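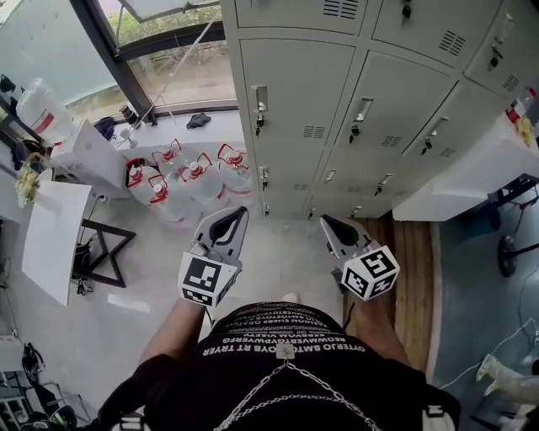

3.2 Construction of the hand units

The two hand units were built in the shared workshop at Lirau, using the tools kept there for members. The design goal was a pair that one person could carry, put on and use without help, and that could be repaired with parts bought over the counter. Each unit has a grey and black body and a dark jaw that opens and closes with the fingers. A white cube printed with black fiducial patterns is fixed to each one, and the pose of the hand is worked out from these patterns in the head camera view (Fig. 3). In the figure the cube on the right unit is tilted so that two of its patterned faces can be seen, which gives the solver more corners to work with than a single face would.

Figure 3. The two hand units held over the workshop floor, seen from the wearer's head camera. The lockers and water jugs are behind.

Home Projects Papers Workshop notes Contact
Severyn Prokopenko
April 15, 2019

The first bodies were printed on the workshop's Kravets machine at a coarse setting. They cracked along the layer lines near the jaw pivot. We turned the part on its side, thickened the wall by 2 mm and printed it again. The new bodies have held up since September, apart from one that was dropped on the stairs. The jaw is moved by a trigger through a short pushrod. An earlier version used a cord, but the cord stretched and the closing point drifted during a session.

The cubes gave more trouble than the bodies. Our first patterns were printed on glossy paper and glued on by hand. Under the ceiling lights the gloss washed out parts of the black squares, and detection failed whenever a face pointed upwards. Matt paper cured most of this. We also found that a pattern glued on slightly crooked caused a steady error in the angle of the hand, so the faces are now set against a small corner jig while the glue dries.

3.3 Calibration and checks

Each cube was calibrated to its jaw by holding the tip in a drilled dimple and moving the body about it. We recorded 300 frames for each hand and fitted the offset by least squares. Frames in which no face was found were thrown away before the fit. The software is a small set of scripts built on the Urnel library, with our own code for joining the two hands into a single time line.

As a check, the tips were placed one after another on the holes of a Rovero pegboard, whose spacing we had measured with callipers. Of 111 placements, 99 gave a usable pose for the tip. Most of the misses came when the wearer's own wrist covered the cube, and the rest came near the edge of the view, where the lens distortion is worst. We did not try to fill these gaps by smoothing. They are left empty in the data and marked as such.

The test does not cover fast movement. At walking pace the corners of the patterns stay sharp enough to be found, but a quick reach blurs them, and a shorter exposure needs more light than the workshop has in the evening. We return to this in Section 5.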